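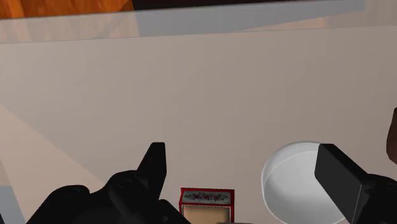
Wrist view from the Prullholm tabletop set, red box and white bowl

Prullholm is our simulated table for recording robot arm demonstrations, and we're really pleased with how it has come along! You steer a Franka arm through a task, and every run is saved as a training example, with the joint positions, gripper state and camera views all kept in step.
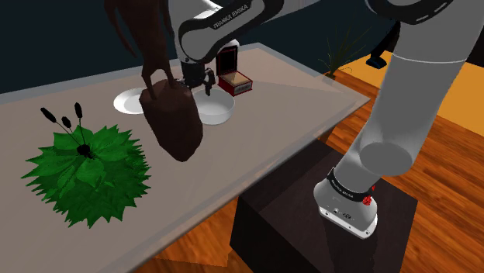
Stellside, the recorder that comes with it, lets you replay a run, trim the dull bits and mark it good or bad. Failed grasps are well worth keeping (label them, please). Severino Carretero did over 60 runs in one afternoon with a plain gamepad.
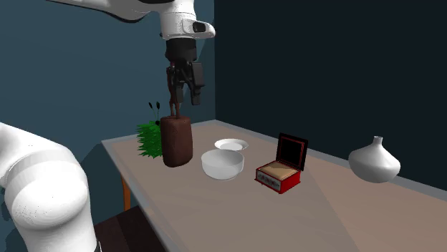
Objects can be swapped or shuffled between runs, and awkward shapes are great fun to try.

In the pack: 31 objects, 58 starter layouts, Stellside recorder
Needs: Dormont 3 or later
Layouts by: Reet Lūse
Last updated: 27 Jul 2023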